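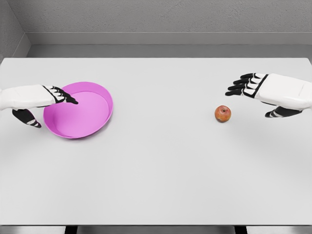
Bowl-and-apple task in the simulator, both hands in view.

Call for participants: two-handed robot build, Workum shared workshop

We are looking for 5 people to help finish and test a two-armed tabletop robot. The build is called Saha. The simulation side is well ahead of the hardware, and the next stage needs more hands on the bench and more people driving the arms.

Current state
The simulated model has a plain white table, two hands with black fingers, and a small set of objects. The first task is to pick up an apple and put it in a pink bowl. The real frame is bolted together and the left arm moves under power. The right arm is wired to the elbow. Finger tendons are printed and cut but not fitted.

What you would do
Bench work: fitting tendons, crimping, setting end stops, logging faults.
Driving: operating the simulated hands with tracked gloves, in blocks of 2 hours. We want 1,000 usable runs of the first task before we move to the second. A run counts if the apple ends up in the bowl and the log file is complete.

You should have
Basic soldering, or the patience to learn it on scrap board first. Some Python is useful for the log scripts but is not required for driving. Glove sizes are medium and large only.

Terms
Unpaid. Tea, parts and bench space are covered. Each participant gets a copy of the run data and the printable files for one hand. If you want to build your own, the parts list for a single hand comes to 195 euros at present, motors excluded - motor prices keep moving.

Sessions run in the evening from 7 pm, starting in March. One session a week is the minimum for bench work. Drivers can book single blocks.

To apply, write to Selvaraj Marikar (hardware) or Jade Beaulieu (simulation and driving) through the workshop message board, under the heading Saha. Say which part you want, which evenings you can't do, and what you have built or repaired before. Photos of unfinished work are fine.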